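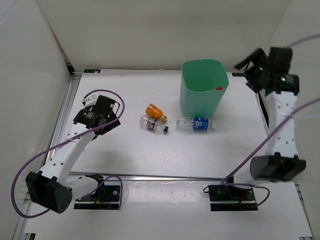 Skeltis Bottle Sorting Set

README, second revision
Maintained by Bjartur Lykkegaard

Skeltis is a collection of recordings about putting empty drink bottles into a bin. If you were hoping for a grander subject, the Girimine set next door has folded napkins.

What's in it

There are 27 sessions. Each one has a white table, a bin and some bottles that need to be in the bin. Every session comes with 2 text files: a list of the bottles used and a log of where each one ended up. The log says "bin," "table" or "floor." We had planned on the first two.

The bottles

They came out of our own recycling, which says more about the office diet than I'd like. The small orange one with the yellowish-gold cap keeps its color in any light and is the easiest to find. The clear one with the black label and black cap is harder, being mostly a view of the table. The larger one with the blue label has a ribbed bottom section and a pale cap. Caps stay on. A bottle whose cap has gone missing is retired, and its number isn't used again.

The bin

Mint green, wide at the top, narrower toward the base. It is called "bin" in the lists and "Jardine" in the older logs, after the shelf it was stored on. Both names mean the same bin. I should have fixed this in July.

The table

White, with a faint wood grain that you only notice up close. Shadows fall on it and we left them alone. Small dark specks do turn up in close views, so please don't label them as objects. Someone did, and we had 3 very small bottles in the index for a while.

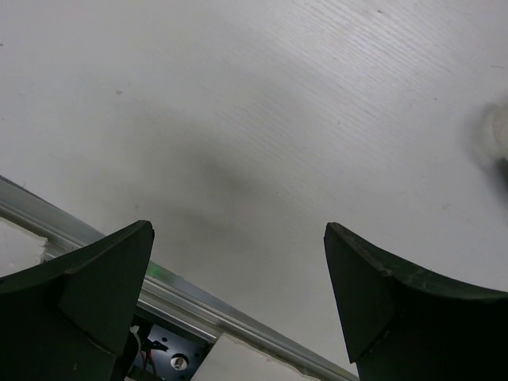
Known problems

Session 2 was logged with left and right swapped. The corrected log sits beside the original - use the corrected one.

"Crushed" and "dented" were applied by different people with different feelings about bottles. Treat them as one label.

Getting a copy

The files are on the Travia share under skeltis. Read the bottle list before opening a session, and send corrections to Bjartur with the session number in the subject line.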